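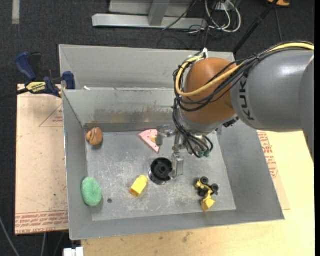

28th November, bench notes, Trarnley workshop

Started late, the heating was off again and I gave it half an hour before taking my coat off. Picked up where Nandini left the grey bin on the bench. It sits half on the tan board and half on the wooden top, and I've left it like that for now as we all keep working round it.

Main job today was sorting out which small things stay in the bin set and which go back to the store. The set has grown since August and some of it is no use to anyone. What I want is a handful of things that are plainly different from each other in shape and colour, so that a note saying "pink wedge" or "yellow block" can only mean one thing.

Staying in:
Pink wedge. The triangular one with the dark spots along the edges.
Yellow block, the one with the rounded end.
Black round one, hollow with the hub in the middle. Subira wants it called "the hub" in the log and I've no objection.
Brown rounded one with the grooves. Please write "brown, grooved" in full, there was a plain brown one in the old set and the August sheets mix the two up.

Gone back to the store: the rest of the Vieira box, apart from the soft ones, which Bernadette has asked for. They are in a carrier bag under the sink with her name on.

Weighed the new arrivals on the small scales before putting them away. Heaviest came out at 400 g, lightest at 70 g. Anything over 200 g goes on the lower shelf from now on. Emlyn's top shelf is only held by two screws and I don't trust it. Need longer screws, 50 mm, there are none in the drawer.

The bin floor is scuffed. I tried a patch in one corner with washing-up liquid and a sponge and the marks didn't shift. Tiina thinks they're scratches in the metal and not dirt, so scrubbing won't help. I'd leave it. If we do want a clean floor we'd be better asking Skidon for a second bin of the same size than spending an afternoon on this one. Will ask for a price.

Labels. The Nivier labels don't stick to anything with a curve. Went back to writing on masking tape, with the tape on the shelf edge and nothing on the objects themselves. Old label glue comes off with white spirit and a rag, but open the window first.

Nandini asked whether things should go back to the same spots in the bin each time. I say no. Drop them in wherever, as long as they aren't stacked. She would like a drawing of the layout kept with each sheet, and I can live with that if it's a quick pencil one.

To do:
Screws for the top shelf
Skidon, price for second bin
Cross out "brown round" on the August sheets and write in which one it was, if Subira can remember
Bernadette to collect her bag
New roll of masking tape, wide

Stopped at five. Lid is back on the white spirit.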